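Gornodby Household Words

Version 2

Summary

Gornodby Household Words is a collection of written answers to a postal and online survey on the everyday names of furniture, its parts, and the things kept in it. The survey was run by the Ginine Center for Regional Speech with help from the Kavance Library Trust. Answers were received from 43 towns and villages in the Gornodby district. The collection is intended for the study of word choice, spelling, and regional usage in spoken and written English.

The present file describes the second release, which replaces the first in full. Users who hold copies of the first release are asked to delete them, as several place names in it were assigned to the wrong district.

Contents

The release is made up of four files:

answers.csv: one row for each answer given, in the spelling of the respondent
prompts.csv: the wording of each survey prompt, with the prompt code
places.csv: place codes, place names, and district boundaries as used by the Center
changes.txt: corrections made after the first release

All files are plain text in UTF-8. Fields are separated by commas, and any field that contains a comma is placed in double quotes. The first row of each table holds the column names.

Fields in answers.csv

answer_id: a permanent code, never reused
prompt_code: matches prompts.csv
place_code: matches places.csv
age_band: as chosen by the respondent from a printed list; may be blank
answer_raw: the answer as written, including crossed-out words where legible
answer_norm: the answer in standard spelling
comment: remarks added by the respondent, with personal details removed
form: P for paper, W for web

How the answers were collected

Prompts were given in words alone in the paper form. A typical prompt reads: "What do you call a tall piece of furniture with doors, used for storing things?" Respondents could give more than one name and were invited to say which they used at home and which they had heard from older relatives. The answer "cabinet" was common throughout the district. "Cupboard," "press," and "closet" were all given for the same prompt, at times by the same household.

A shelf was treated in the survey as a part of furniture, with its own set of prompts. Separate names were requested for the shelf itself, its front edge, and the space between one shelf and the next. 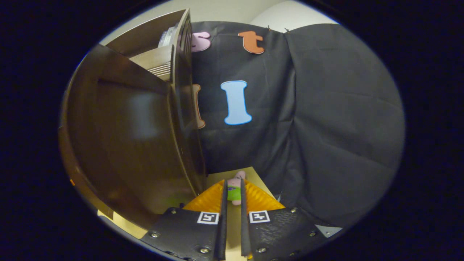
One reader of the first release wrote to the Center that the prompts on shelves had been badly put, that in the northern villages the word "shelf" had always meant the space and never the board, and that half the answers filed under the board were therefore in the wrong place. The Center reviewed the answers concerned and accepted the point in part. Where the comment field made the meaning plain, the prompt code was changed. Where it did not, the answer was left as first filed and the letter U was added to the end of the code. Users who wish to leave out unclear answers may do so by dropping all codes with that ending.

Preparation of the data

Paper forms were typed by Kaufmann, a document services firm in Gornodby, and returned to the Center for checking. Each typed form was compared with its original. Differences were settled by a second reader, whose decision was final.

Standard spellings in answer_norm follow the style list kept by the Center. The list is deliberately narrow. It joins "cubbord" and "cubberd" under "cupboard," but it does not join words that may differ in meaning, such as "press" and "clothes press." Regional words with no settled spelling were kept in the form most often written by respondents.

Answers were removed where the respondent had withdrawn consent or where the handwriting could not be read. Jokes and rude words were kept. They are marked in the comment field with the word "humor" or "coarse," and users preparing material for schools should filter on both.

The names of parts

Doors, hinges, handles, and edges gave the widest range of answers. The handle of a cabinet door was called a pull, a knob, a catch, or a grip. Many respondents treated "knob" as suitable only for a round handle, while others used it for any shape. The prompts did not ask about shape, and the files cannot settle the question. The side of the door that faces inward when shut proved harder to name, and a large share of respondents left the line blank or wrote "the inside."

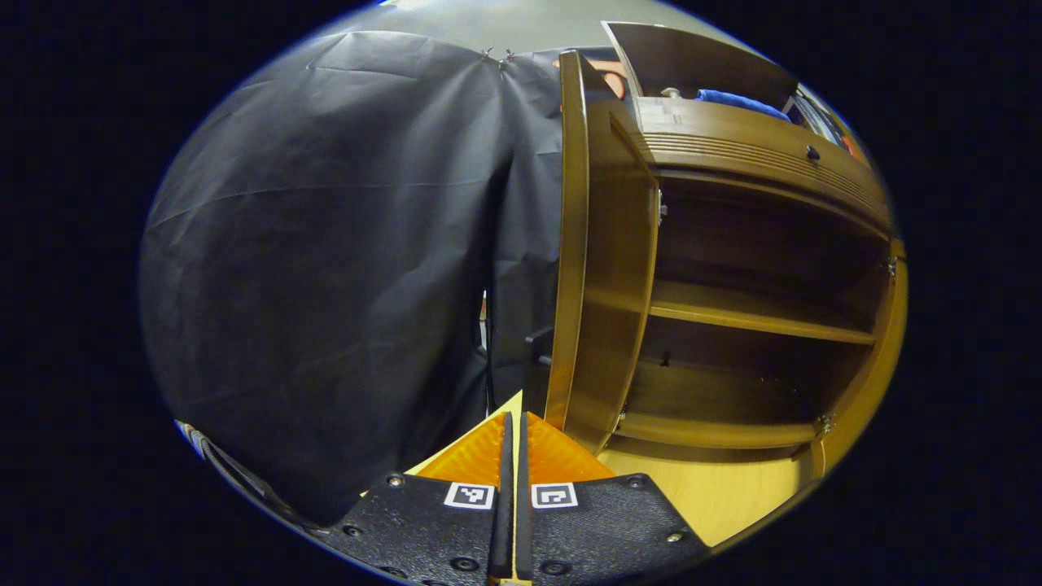

Blank answers are recorded as empty fields and should be kept apart from the answer "no word," which was written out by the respondent and carries information of its own. The two were merged in the first release by mistake.

Known limits

Older respondents are better represented than younger ones. The web form was open for a shorter period than the paper form. The hill parishes returned around 100 forms in all, and figures for single places within them should be treated with care.

Prompts on cloth and hangings were added late and appear only in the web form.

Access and use

The files may be used free of charge for research and teaching. Republication of comments in full requires written permission from the Center. Attempts to identify respondents are not permitted.

Corrections should be sent to the Center by mail, quoting the answer_id. The help desk is staffed on Thursday mornings. Accepted corrections are entered in changes.txt and take effect with the next release.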